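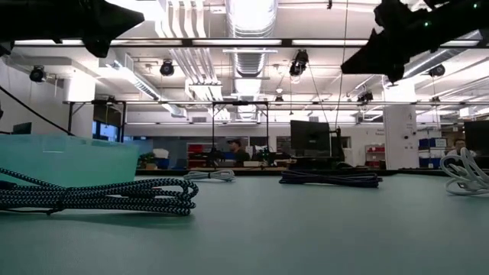 In defence of the drawer of cables

My sister-in-law has thrown out her cable drawer. She told us so over Sunday lunch, in the voice other people use for giving up smoking. Everything went in one bag, the bag went to the tip, and she has felt lighter ever since. I asked what she'd do when she needed one. She said she'd buy it.

I have thought about this a good deal, mostly while kneeling on the landing with my arm in a box. Ours is a box and a drawer, the drawer having filled up in the year we changed broadband. I know what the tidy-minded say about people like me. They say we are afraid of the future, or can't let go of the past, and one of them has a podcast. I would like to put the other side.

A cable is the only thing in the house that looks exactly like rubbish until the minute you need it. Nobody mistakes a good saucepan for litter. But the lead for the old camera, the one with all the pictures of the children in paddling pools, sits there for nine years looking like something the cat brought up. Then your mother turns 80, somebody wants a slideshow, and you are the most important person in the family. I have been that person. It lasted an evening and I would do it again.

The trouble is that keeping things has become slightly shameful. Magazines show us rooms with one chair in them. A neighbour of ours, Parisa Ansari, paid a man from a firm called Paltley to come round and look disappointed at her cupboards. He charged her £255. For that he took away two carloads, among them the charger for her electric toothbrush, and she spent the rest of January brushing by hand with a very heavy toothbrush. She still recommends him, which tells you how strong the feeling is.

I don't say we should keep everything. I have met the man who keeps everything, and he can't get to his boiler. But there's a decent middle ground where most of our grandparents lived quite happily. Mine had a tin of screws, a tin of buttons and a tin marked STRING, TOO SHORT, and when something broke he went to the tins first. It was a habit, like wiping your feet. He would have been puzzled by the idea that a thing has to bring you joy. The screws didn't bring him joy. They held the gate on.

What has changed is the price. When a new lead costs less than the bus fare into town, owning an old one starts to feel like poor arithmetic. Only the sum leaves things out. It leaves out the three days waiting for the parcel, the parcel being the wrong one, and the walk to the post office to send it back. It leaves out the hole in the ground where the last one went. My sister-in-law has bought the same printer cable twice since lunch, and I have been very good and said nothing - until now, and she doesn't read this.

If you do keep a drawer, keep it decently. Coil things up and tie them, so that they don't breed. Put a label on anything you can still name. Omid Rostami, who repairs radios in Hulline and has more wire than the railway, wraps a strip of paper round each one and writes what it fits and when it was last any use. He admits a few of his labels say only "important". I have started doing the same, and I'm up to the second layer, where the phone chargers give way to something with a very large plug that none of us can account for.

It's staying, obviously. The day I throw it out, whatever it belongs to will come down from the loft.

Filed under: Home truths, Mending, Grumbles

Comments (3)

Negin Kazemi
The large plug is off a slide projector. Ours was the same. We found the projector a month after the plug went in the skip.

Rostam Sharifi
Disagree completely. I got rid of the lot and have needed one cable in four years. I borrowed it from my brother.

Houshang Ghasemi
Rostam, I would like it back please.

Contact us | Copyright remains with the author | Back to top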